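Support > Bottle Returns & Sorting > Resolved

Ticket 729
Opened by: Chin-lung Kuo
Handled by: Ovidiu Matei
Site: Trultgate, second floor break room
Subject: Return machine rejects Coca-Cola bottles

Reported problem

The Magbanua return machine by the stairs refuses plastic Coca-Cola bottles. It takes the bottle in, turns it, and sends it back out with message 11. Water bottles from the same bag go through. I have tried wiping the glass inside the slot and turning the machine off at the wall. Neither helped. The bag is now full and I have started putting bottles on the break room table. — C. Kuo

Reply, O. Matei, 9:40 a.m.

Message 11 on this model means "label not read." It covers a few different faults: a dirty reader, a crushed bottle, a torn label, or a label that isn't in the product list. Please lay a couple of the rejected bottles on their sides on a plain surface and send a picture with the labels showing. Leave them as they came out of the machine. Don't flatten them.

Reply, C. Kuo, 10:15 a.m.

Two of them on the table. I put them in three times each, once base first, same message every time.
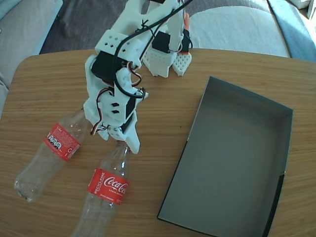
Rejected bottles, one with the back printing showing and one with the logo and "RECÍCLAME".

Reply, O. Matei, 10:50 a.m.

Thanks, that helps. The label on the bottle with the logo has "RECÍCLAME" printed up the side, so it is a Spanish-language label. The product list loaded at Trultgate in June only has the English-language labels for this brand. The machine reads the code, finds no match and gives the same message as for a bad read.

Two things to check before I change the list:

1. Put in a Coca-Cola bottle with an English label, if you can find one. If it is accepted, the reader is fine.
2. Go to Menu, Service, List and tell me the number on the bottom line.

In the meantime keep the rejected ones out of the general plastic bag. They can go in a box and be put through later.

Reply, C. Kuo, 11:30 a.m.

English label from the vending machine downstairs: accepted first time. Bottom line of the list screen says 2. There is a gray box on the table.
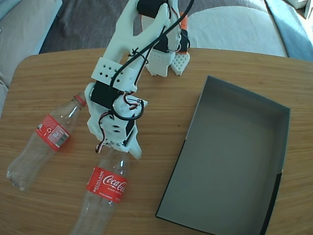

Break room table with the two bottles and the open gray box.

Reply, O. Matei, 1:05 p.m.

List 2 is the short one. I have sent the full list from here, and it takes up to 60 minutes to load. The screen will go dark once during that time — leave it alone and don't switch it off at the wall. When the green light is back, put the same bottles in base first, one at a time, and wait for the door to close between them.

If you get message 11 again, write down the digits under the bar code and add them here. I can enter a code by hand.

Reply, C. Kuo, 2:25 p.m.

Green light came back. Both bottles accepted, then I did the rest of the bag. One came back out, but that one had most of its label missing, so I put it in with the general plastic. Receipt printed normally.

Can the Furnik machine on the ground floor have the same list? People carry bottles down there when ours is full.

Reply, O. Matei, 2:40 p.m.

The Furnik uses a different list format, so I can't copy it across. I have opened a separate request for that one and added you to it. A bottle with no readable code will always be returned, on either machine.

Cause: short product list loaded, Spanish-language labels missing.
Fix: full list sent, machine restarted by itself, bottles tested on site.
Status: closed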